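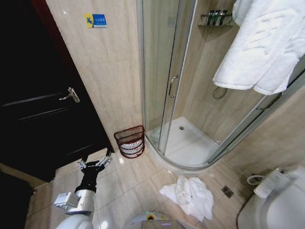 Gatunari are back, and the new record is a joy
11/17/24

If you were on this list over the summer you'll remember me going on (and on) about a band called Gatunari who played second from the bottom at the Collado weekender in July. I got there early for a parking spot, heard a trumpet coming from the small tent, and didn't see a single other act until they were done. Well, they have finally put out their second album, it's called Romer, and I have had it on so much this week that my downstairs neighbor has started humming the bass line to track three in the elevator.

For anyone new here, Gatunari is a five-piece that grew out of a wedding band. They still play weddings, and you can hear it in the best way. Every song is built for people who have already eaten too much and want to dance anyway. The singer and main songwriter is Kha Khổng, who also plays the accordion, and who wrote most of this one in the back of the van between bookings. I got to talk to Kha on the phone for about 20 minutes last week and could have kept going for two hours.

"The first album was us trying to sound like a band that makes albums," Kha told me. "This time we recorded the way we play. If somebody laughed in the middle of a take and the take was good, we kept the laugh."

You can hear one of those laughs at the end of "Side Street Parade," right before the drums come back in, and I wait for it every single time.

The whole thing runs 45 minutes and I wouldn't cut a second, though I'll admit the middle is where the sleepy songs are. "Clinora" is the big slow one, named after the ferry Kha's grandmother used to take to work, and it starts with nothing but accordion and a brushed snare. Then the horns sneak in underneath, so quietly that I thought it was a noise from the street, and by the last chorus all five of them are singing. I played it for my sister over the phone and she made me start it over. "Room 708" is the other one to go straight to – it's a silly, fast, grumpy song about a hotel with a broken air conditioner, and the trumpet part sounds exactly like somebody complaining at a front desk.

Kha says the hotel was real and the song was finished before checkout.

Not everything is new. "Borrowed Shoes" was on their first EP, and they've redone it here at nearly double the speed. I loved the old version and was ready to be annoyed. I lasted one verse! The new one has hand claps, a key change that shouldn't work at all, and a second singer (their bass player, who had never sung on a recording before and had to be talked into it over a plate of fries). If they ever let her take a whole song I'll be first in line.

My one complaint is the closer, "Good Night, Good Night," which fades out right as the accordion gets going. I asked about that. Apparently the full take goes on for another four minutes and there is a plan to put it out by itself in the new year, maybe with a live recording on the other side. So I have forgiven them.

They're playing a few small shows before the holidays, mostly places with a dance floor and a bar and not a lot else, and Kha says the set is the whole of Romer in order with the older songs after. I've seen the clips from the release party and people were dancing on the stairs. Tickets are at the door only, so get there for the opener. I'm going to two of them, and if you see a person in a green raincoat singing the trumpet parts out loud, please come say hi.

Romer is out now on vinyl and in all the usual streaming spots. The vinyl comes with a lyric sheet in Kha's handwriting, plus a recipe for the noodle soup mentioned in "Late Lunch," which I made on the weekend and which needs more lime than it says.

Next issue I'll have the year-end list, so send me your favorites. One album each, please, and a line or two on why you love it. Last year somebody sent me their whole top fifty with footnotes, and I read all of it, but it took me most of a train ride. Replies to this email come straight to me.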